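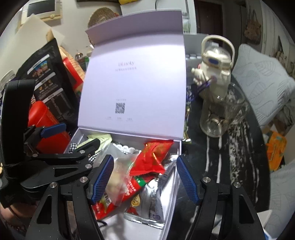
Streak at 998 days, knee says no. Do I stop?

Posted by slowlane_61
15 Jul 2026

I am 61 and have done my morning mobility routine 998 days in a row. The Gamo app gives you a little gold shoe at a thousand. I want the shoe. I am aware of how that sounds.

In May my left knee started complaining on the way down stairs, never on the way up, and now it complains during the lunges too. My wife suggests resting it. My wife doesn't have a streak.

Do I skip the lunges and log it anyway, or take a proper week off and start again at one like an animal?

gravelpit
Log it anyway. The app doesn't know what a lunge is. I've logged sessions that were mostly me lying on the floor looking under the couch.

tuesday_legs
Disagree with gravelpit, as is tradition. If the knee hurts going down and not up, get someone to look at it. I ignored the same thing for a whole winter and ended up in physical therapy twice a week, doing clamshells next to a man of 84 who was much better at them.

slowlane_61
I have an appointment. It's in 19 days. The shoe is in two.

gravelpit
So there's your answer. Shoe, then doctor.

oatmeal_and_regret
What are you doing for the quads? When I joined the Suvitz Center they put me on the slow step-down, off the bottom stair, holding the rail. Dull beyond words. My knees like it though. I do 3 sets while the kettle boils and it's the only exercise I've ever kept up.

tuesday_legs
Step-downs are fine if they don't hurt. If they hurt you stop. I don't see why a cartoon shoe gets a vote. 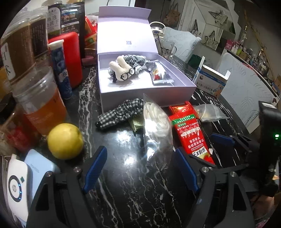
Bunny in glasses, gift box, tabletop.

bangash_hill_walker
Another vote for stopping. I had 1079 days on the old version of that app and lost the lot when I flew to Asia and crossed the date line in the wrong direction. I did a full set of squats in an airport corridor and it still said I'd missed a day. I was in a mood for a week. Then I noticed I'd slept in, and my hip had quit clicking.

gravelpit
1079 and you got robbed by geography. I'd have written to them.

bangash_hill_walker
I did write to them. They sent me a motivational message.

slowlane_61
OK, compromise. No lunges, no step-downs until it settles. I'll do the shoulder half of the routine and the ankle circles, and log it as what it is. Walking on the flat seems all right so far.

tuesday_legs
That's a reasonable plan and I resent it.

oatmeal_and_regret
Write down when it hurts and for how long, and bring it to the appointment. I always say "it comes and goes" and then can't remember one thing about either.

Comments (3)

kettlebelle: Mine gave me the shoe last year. It's smaller than you'd think.

left_knee_club: Same pain here, only on the Bangash Hill steps. Following.

padded_insoles: Does anybody know if the routine counts if you do it sitting down? Asking before I get up.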